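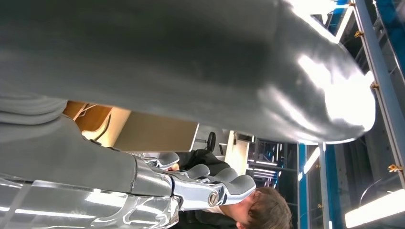

Week 2: Fabric care and folding
Keegan Pryor

Textbooks say a folded knit keeps its shape and a hung one doesn't. Be careful with that. The Kereama handout repeats the claim and gives no test behind it. Weight, fiber and time all matter, and the handout mentions only weight.

Also doubtful: the "fold in thirds" rule. Thick layers make ridges whichever way you fold.

For next class: fold one gray item two ways, leave both under a book for 10 hours each, and write down what you see. Do not write what you expected. Max 300 words.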